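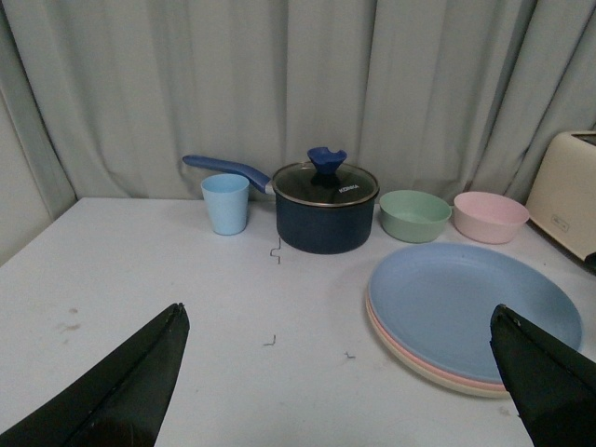 Diary of a Sub-Warden

September, arrivals

Woken at ten to six by the fire panel in Lazaridis. I say woken, but I had been lying there since five composing an email to Usent in my head, and it was getting quite good. The panel said ZONE 4 FAULT, which is different from ZONE 4 FIRE, and I have learnt to love the difference. Went across in my coat and slippers and pressed the button that makes it stop. It stopped. Wrote it in the log. The last entry before mine was also me, in June, also in slippers if I remember rightly.

By seven the car park had its first family in it. The letter said from nine. The letter always says from nine, in bold, and every year there is a father who has driven through the night from somewhere with a roof box and takes bold type as an opening offer. I told him he was very welcome and that I couldn't give him a key. He asked who could. I said I could, at nine. We looked at each other for a bit and then I went in and gave him a key.

Some 300 keys in the cabinet, counting spares, and a new system for signing them out. Famside has bought Usent, or rather the university bought Usent and Famside has been given it, the way one is given a cold. You scan the student's letter, it finds the room, it prints a slip, the student signs the slip, you file the slip. Last year we had a ring binder and a biro. The ring binder never once told me that Lazaridis 26 did not exist. I was standing outside Lazaridis 26 at the time. Its occupant was standing next to me holding a duvet.

Rang the help line. Was told that the room had probably been entered as a store. Asked if they could enter it as a room. Was told that needed a form from the head of the residence, and since the Warden is on a train coming back from his sister's I became head of the residence for the purposes of the form, which took eleven minutes and asked me twice for the floor area. I paced it out. The girl with the duvet held the other end, in a manner of speaking, by standing against the far wall and telling me when I'd reached her.

Rostyslav Didenko arrived mid-morning to start as a resident tutor and was put straight to work, poor man. He had come up from the station with one suitcase expecting, I think, a cup of tea and a talk about values. He got a high-vis waistcoat and the trolley with the bad wheel. He's doing a doctorate on river mud and has the patience you'd expect. By lunch he had been called "mate" by a great many parents and "sir" by one, and had worked out for himself that the trolley goes better backwards. I didn't work that out until my second year.

142 of them in by two o'clock, according to the screen, though the screen also thought one of them had moved into the boiler room. I like this bit of the day more than I let on. They come up the steps behind their own luggage so you see the luggage first, then a pair of hands, then a face trying hard to look as though it does this sort of thing often. The mothers ask about the kitchens. The fathers ask about the wifi. The small brothers and sisters want to know if they can have the big one's bedroom now, and the answer seems to have been settled in the car.

Quarter past two, the lift. I had asked in July for it to be looked at. A man came in July and looked at it. It turns out I should have asked for something stronger. It went up to the third floor with two beanbags and a bass guitar in it and stayed there, doors shut, perfectly content. No people inside, I checked by shouting. The owner of the guitar took it very well. Her grandmother didn't, and sat down in my chair in the office to say so, and stayed for most of an hour, by the end of which I knew a good deal about her hip and she had sorted the lost property by size.

The lift people said between four and eight. They came at five to eight.

Room swaps. There aren't any room swaps in the first fortnight. It's on the website, it's in the handbook and it's on a laminated sheet on the office window which I did myself. So far I have had 23 requests. Reasons given today: too near the road, too far from the road, the radiator faces the wrong way, next door looks like someone she used to work with, and a very polite boy who said his room was lovely but he felt it would suit somebody else more. I wrote them all down in the back of the old ring binder. There's a place for them in Usent but it wants a category and none of the categories is "radiator".

Then the Veltton business. Every year the other lot down the hill, Veltton House, do a welcome barbecue on the same night as ours, and every year their warden and ours agree that they will talk about it beforehand. Ours smelt of firelighters and theirs smelt of food. I watched a steady trickle of our new residents wander down the path at half past six with the casual walk of people who are only going to look. Iraklis Fragkou, who is student president this year and takes it very seriously, wanted to go down and fetch them back. I said you can't fetch adults back from a sausage. He thought about it and went down himself, "to see the set-up". He returned an hour later with mustard on his lanyard and a proposal that next year we hold it jointly. It's a good proposal. I made the same one in my first year and he's welcome to it.

He then gave his speech. He'd asked me to read it beforehand and I had taken out the word "journey" in four places. He put three of them back. Still, he said one thing I liked, that if you don't know who to ask you should ask anyone wearing a lanyard and they'll go and not know on your behalf. Got a proper laugh. Rostyslav laughed a beat late and then looked down at his own lanyard.

The Warden got in at nine, fresh off the train, walked round with his hands behind his back and told me it all seemed to be running very smoothly. I said yes. He asked whether the lift was working. I said yes again, and for eleven minutes at that point it had been.

First knock on the door at twenty past ten, locked out, in a towel, terribly sorry. Second knock at twenty to eleven, locked out, his neighbour, who had gone to laugh at the first one. Let them both in. You're meant to charge a fiver after the first time – I've never known anybody do it in September.

Late round at midnight. Music in Lazaridis ground floor, not very loud and not very good. A group on the stairs eating cereal out of mugs. Somebody crying on the phone by the bike shed, in the ordinary way, so I walked past slowly enough to be asked for something and wasn't, and then went round again the other way and was. We talked about her dog for a while. She's in 26. I told her it was officially a room now, I'd measured it.

Zone 4 quiet. Slippers by the door in case. Must ring Usent about the boiler room.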